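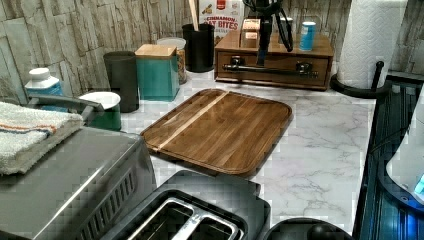 Cutting Boards: Your Questions Answered

We get a lot of mail about boards here at Flollden, more than about anything else we make, and most of it comes down to the same handful of worries. So we've gathered them up. If yours isn't covered, write to us and we'll do our best.

Can I put my board in the dishwasher?

Please don't! We know it's tempting at the end of a long dinner, but the heat and the long soak will pull the strips apart at the glue lines, and once that starts there isn't much we can do for you. A quick wash by hand with warm water and ordinary dish soap is all it needs. Wash both sides, even if you only used one, and stand it on its edge to dry.

How often should I oil it?

Once a week for the first month, and after that whenever it starts to look dull or feel rough under your hand. Use food-grade mineral oil, warm it a little if your kitchen is cold, and rub it in with an old T-shirt. Leave it overnight and wipe off whatever is left in the morning. Cooking oils like olive or canola will go sticky and start to smell, so keep those for the salad.

Why is there a lighter stripe in some boards?

We like how it looks – that's really the whole story. The pale stripe is set in at an angle among the darker strips, and it runs all the way through, so sanding won't take it off. It may warm up in color a bit over the years.

What is the raised rim for?

It keeps tomato juice and crumbs on the board and off your counter. It does mean that a very long bread knife can catch at the edge, so for big loaves you may be happier with the Parkon, our flat board with no rim.

Is it okay to leave it out on the counter?

Of course, and we think a board that lives on the counter gets used more. Just make sure the counter is dry first. Water trapped underneath is the usual cause of warping, on marble and laminate alike. If you have a row of canisters along the backsplash, as so many of us do, give the board a few inches of its own in front of them and you won't be shuffling things every time you want to slice an apple.

My board has warped. Is it ruined?

Probably not. Lay it on a towel with the hollow side down, put a couple of heavy books on top, and leave it for a few days. Then oil both sides.

How do I get rid of the onion smell?

Coarse salt and half a lemon. Scrub in circles, let it sit for ten minutes, rinse and dry. Garlic sometimes takes a second round.

Do you refinish old boards?

We do, every March, at the Odoi workshop. The fee is $60 and includes sanding, oiling and return shipping. Boards from other makers are welcome too, as long as they're solid wood.

Last updated September 3, 2021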